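Notes for "One clear desk"
Lunchtime talk, Vídalín office, January
Speaker: Chanida Kamolrat

Before starting: water, clicker, check the clock at the back. Dušan has the handouts. If the room is still filling up, chat about the stairs.

1. Hello and why desks

Good afternoon, everyone, thank you for giving up your lunch for this. Please do eat while I talk, I'd much prefer that to rumbling stomachs!

I love a small, plain desk. I really do. I've helped to sort out shared rooms at Tostari and at Zeltamton, and the part I look forward to every single time is the moment when you've got the top wiped down and you get to choose what goes back on it. It's like laying a table for guests.

Today is about small things: the boxes, jars and baskets, the bits that sit on a desk or end up on the floor next to it. I'm leaving out paperwork (that's the spring talk, and Dušan Pešek is doing it, and he is very good on paperwork). I'm also leaving out computers and cables, except for one short moan near the end.

Ask: who has a drawer at home they'd rather not open in front of me? Wait for hands. Put my own up.

2. Lids

If you take one thing home, take lids. A box with a lid can hold a right old jumble and the desk still looks calm. An open tray has to be tidy inside and out, all day long, and who has the patience?

My favourite sort of mix is a bright box next to something woven. Orange is wonderful on a white desk. You find it straight away, you can tell a colleague "it's in the orange one" from the other side of the room, and it cheers up a grey morning no end. Wicker does the opposite job, it's quiet and warm and it goes with everything, brick walls especially. 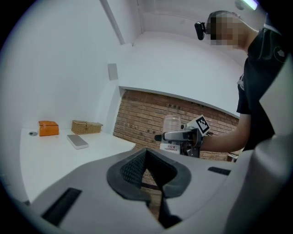
So when you're picking boxes, think about what you'll call them out loud. "The orange one", "the basket", "the flat grey one". If two of them would have the same name, swap one. I tried this at Zeltamton, where we'd begun with a whole row of matching boxes (very smart, they looked like a shop) and people opened four of them every time they wanted a stapler. We changed half the row for odd ones from the cupboard and the muttering stopped that same afternoon.

A word on latches. A basket with a latch is lovely for things you want now and then: spare keys, stamps, the good scissors. For things you reach for ten times a day, go for a plain lift-off lid, or you'll leave it undone and it will sit there gaping at you.

Rumpled lids: use them! A cardboard lid that's gone a bit soft is still a lid. Keep it until it falls in.

Pause here for questions about boxes. There are always questions about boxes.

3. Labels

Right, labels. I could go on for an hour, so I've asked Dušan to cough.

Short is best. One word if you can, in plain capitals, on a plain white card. "TOOTHBRUSH" is a perfect label. You know what it is, you know what goes with it, and you can read it without bending down. Compare that with one I peeled off a tin last year, which said "Misc. small (see also other tin)". I laughed for a good minute and then I went looking for the other tin.

Two languages on one card are a joy, if your room needs them. At Tostari we did English and Thai, and I wrote the Thai ones myself, so forgive the handwriting if you ever visit. Put the two in different colours and the eye picks out its own line very quickly.

Put the card where the thing lives, as well as on the thing. Then when the jar goes for a wander, its spot is still waiting for it.

Hand round the sample cards now. They come in packs of 300 from Ciltell and I bought 2 packs, so that's 600 and I'd be delighted if you took a few home. Really, take some. My hall is full of them.

4. Jars

Clear jars are the best thing in the cupboard and I will not hear a word against them. You see what you've got and you see when it's running low. They look nice empty, too, which can't be said for a margarine tub.

Where they belong: on a shelf at eye height, or at the back of the desk. Where they tend to go: the floor. I know how it happens, you've run out of top, you put it down for one minute. Clear things on a floor are very hard to spot when you're walking with a mug in your hand, so I have one firm rule and it's the only firm rule in this talk. Nothing see-through on the floor.

Ask the room to say it back to me. They'll groan, but they do it.

5. The desk itself

Thin legs, white top, pushed to the wall. I'm a great fan. You can get a broom right under a desk like that and you can see every crumb, and it makes a small room feel bigger.

How I set one out:

- Back edge: the tall and lidded things, boxes and baskets, side by side.

- Middle: flat things you use most days. Lay them straight with the edge of the desk and they look twice as tidy for no work at all.

- Front: bare. This is your elbow room and it's worth defending.

- Underneath: keep your own storage out of it if the fire gear lives there. The cabinet needs a clear way in, so no bags, no shoes and no spare chair parked across it.
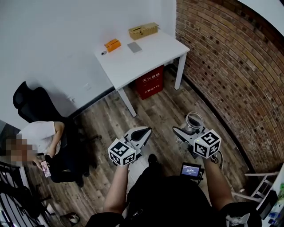
- Beside the desk: one chair, with room to push it back all the way. Try it out before you call the job done, sit down, stand up, turn round with your arms full.

- The floor: same rule as before (let them shout it if they're in the mood).

6. The five-minute reset

This is the bit people write to me about afterwards, and it makes me so happy when they do.

Last thing in the afternoon, set a kitchen timer. Lids on first. Then everything flat gets straightened, then anything on the floor comes up off the floor. Shoes by the door, chair in. Stop when it rings, even if you're halfway along. It doesn't need to be perfect and you'll do it again tomorrow.

I counted the loose objects on the shared desks at Tostari before we began, for my own amusement, and got to 114. Pens made up most of it. If you have a pen mountain, test them all on one sheet of scrap paper in one sitting, with music on. It's great fun and you'll be shocked by how many are dry.

Short moan about cables goes here, if there's time. Loop them, tie them with a bit of string, move on.

7. Have a go

Split into pairs. Each pair gets a shoebox of odds and ends, a few cards and a marker. Sort, name, label. Remind them that silly names are allowed if both people would remember them.

Walk round while they work. Dušan takes the window side, I take the door side. Look out for anyone writing a whole sentence on a card and steer them kindly towards one word.

Show three or four boxes to the room at the end and clap for all of them.

8. Questions and goodbye

Likely ones:

What if my colleague won't join in? Start with your own half and give them a nice box as a present.

Do I have to buy anything? No, please look in your cupboards first, there's a shoebox in there waiting for you.

How often should I redo the labels? When you can't read them any more.

Thank Vídalín for the room and the sandwiches. Markers back in the tin, lid on, spare cards by the door.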